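[Cotbridge Residents] Re: Rezoning of the old Kuusisto dairy site
From: Kenna Drummond
Nov 11, 2023

Hello everyone,

Thank you, Andor, for getting this started, and sorry it's taken me most of the week to reply. I wanted to go through the traffic study first, and it's a slog (bring a cuppa).

Andor Kelemen wrote:
> Does anyone understand what Kunden are asking council for? The
> notice on the fence says "mixed residential, over 300 dwellings" but
> the September flyer talked about townhouses only. And where do the
> cars go? My street is parked out by six as it is.

Andor, the short version is that both are right. The flyer covered stage one, the townhouses along Jadar Street. The notice on the fence covers the whole site, including the flats at the back near the creek, and that's where the big number comes from. I rang the planning desk and spoke to Dinesh Sandhu, who was very patient with me, and he says council will vote on the rezoning first and look at the actual buildings later. So if height is your worry, now is the time to say so, as the 20 metre limit is set in the rezoning itself. 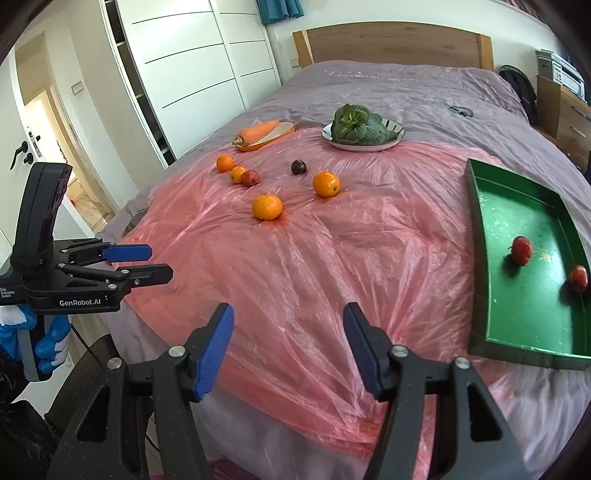
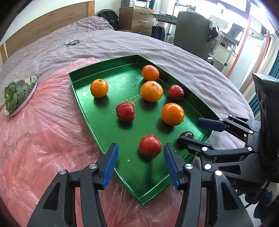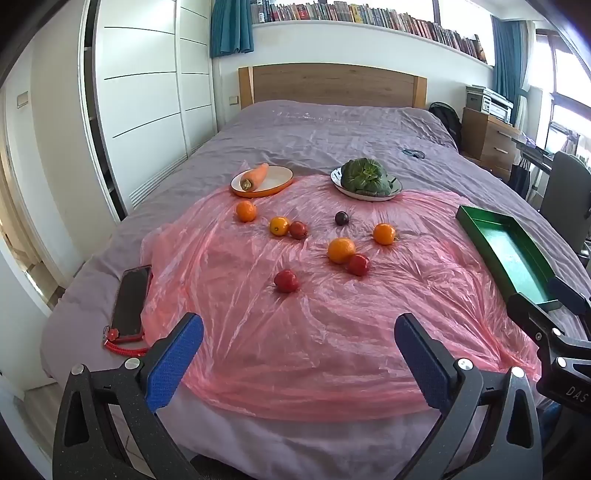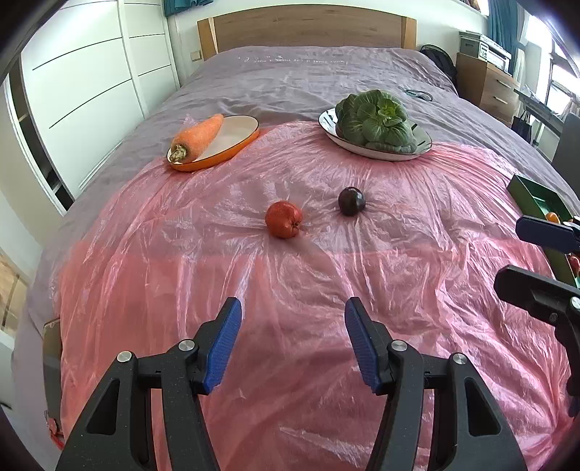
On parking, the study counts the kerb on Jadar Street as spare capacity, and I do wonder what time of day they came past! Wilfredo Rivera has lived opposite the dairy gates for 17 years and reckons you'd be lucky to find a spot after footy training, let alone on bin night. He's putting that in his submission and I've told him to be as grumpy as he likes.

I should say I'm not against the thing. The dairy has been fenced off for ages, my own two will need somewhere to rent one day, and I'd love to see the creek path finally joined up to the oval. What I'd like is the path built with stage one, before anybody moves in, and a proper crossing near the school. The plans have the crossing down as "subject to future funding", and we all remember how that went with the roundabout.

Nestor Samonte has offered to read over drafts for anyone who's never written a submission before. Just reply to him off-list. They don't need to be long, mine's barely a page (hard to believe, I know), but do put the street you live in, and say plainly whether you support, object or support with changes.

Andor, if you still have that flyer could you scan the map side for me? Mine went out with the recycling.

Cheers,
Kenna

Search this list
Enter keywords
All messages

Recent threads
Creek path: who mows the bottom end?
Green bin collection moved again
Re: Re: Roundabout planting
Library hours over summer
Lost: grey cat, Jadar Street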